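Workshop notebook
Filed under: Bench Notes / Packing & Unpacking
Print this page | E-mail this page

April, started just after breakfast

Good session on the folding table again. I keep saying I'll move the unpacking work to the long bench at the back, and I keep not doing it, because the folding table is the right height for me and I can walk all the way around it. The marble-print top wipes clean in one go and tape doesn't grip it much. Anyone who has tried to peel parcel tape off the long bench knows what I'm talking about!

Topic for the month is opening things. Gheorghița wants the Clorkine returns guide rewritten so that whoever gets a box can put everything back the way it came, and that means somebody has to sit down and learn how each box comes apart. I volunteered before she finished the sentence. I love this stuff - a folded carton is a small piece of engineering that most people rip in half.

Sixteen packages on the list. The first few were plain mailers and went fast. After that we got into the nested ones, shipping box outside and printed package inside with an insert holding the contents, and the notes get longer from there.

Outer boxes. The brown corrugated ones are the easy part as long as you find the locking tabs before you pull. My habit now is to run a thumb along every edge first. If there's a tab tucked into a slot, it gives a little. Push it in, then lift, and the whole front comes up without a tear. Pull first and you get the ragged half-moon rip that means the box will never lock again. I did that on box 5, in front of Octavian, after giving him a speech on the subject. He was decent about it.

Leave the shipping label on. I used to peel them right away and it took the top layer of the paper with it, and then there was nothing to match against the receiving sheet. Label stays on the cardboard, cardboard goes flat to the left of where I'm working, and I write the list number in pencil on a flap.

Printed packages. These are the ones I enjoy most. The long white cartons with a clear window are glued down one seam, and the ends are tucked. Open both ends before trying to flatten. With one end still closed the window buckles and you get a crease straight through it that never comes out. Once both ends are open it goes down nicely with the palm of the hand, seam side under. It wants to spring back for a minute or two. A book on top helps. I used the Drirkcombe parts catalog, all 608 pages of it, finally good for something.

Watch the flaps near the edge of the table. A long carton laid on the diagonal will fit where a straight one won't, but the open end droops over and you catch it with your sleeve going past. Done that too.

Inserts. White card, folded into a little tray. I had been flattening these along with everything else and I'm going to stop. They're a pain to refold - the score lines run both ways and there's no obvious starting corner, and I spent ages on one before working out that the short sides go up first. If the insert comes out in shape, leave it in shape. It takes up next to no room. For the guide I'd like a drawing of the fold order, and I've made a rough one on the inside cover of this book. It looks like a hat. Will redo.

Cables. The thin white ones come loose the moment the tray is out. No twist tie on most of them, so I let them lie in whatever loose coil they want and keep them beside the insert they came with. Winding them tight around the fingers looks tidy and puts a kink at every turn. A loose coil about the width of a mug sits back in the tray fine. Must tell the Wulora people this, they wind theirs like fishing line.

Order on the table, for whoever takes over from me in the afternoons: brown cardboard left, insert and cable in the middle, printed package toward the front. Anything that lives on the table (phone stand and so on) goes to the far side and stays there. I tried it the other way around with the cardboard on the right and kept reaching across my own work.

Things still to sort out:
- whether the guide should show the printed package flat or half open. I say flat.
- a better word than "tuck." Gheorghița says people read it and do three different things.
- Coman has asked for a copy when it's ready. Fine by me, but I'd want the hat redrawn first.
- two cartons left with windows that have come unglued at a corner. Glue stick, or leave them and make a note?

Felt quick today, and I've stopped tearing things. I could happily do this for another week.

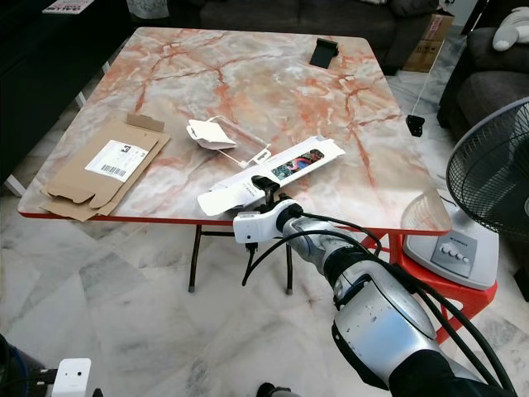

Octavian Dinu: I'd leave the unglued windows alone and write it down. Once you've put glue stick on them you can't tell which ones came to us like that, and somebody will ask. Agree on flat for the guide. And keep the hat, I understood the fold from it right away.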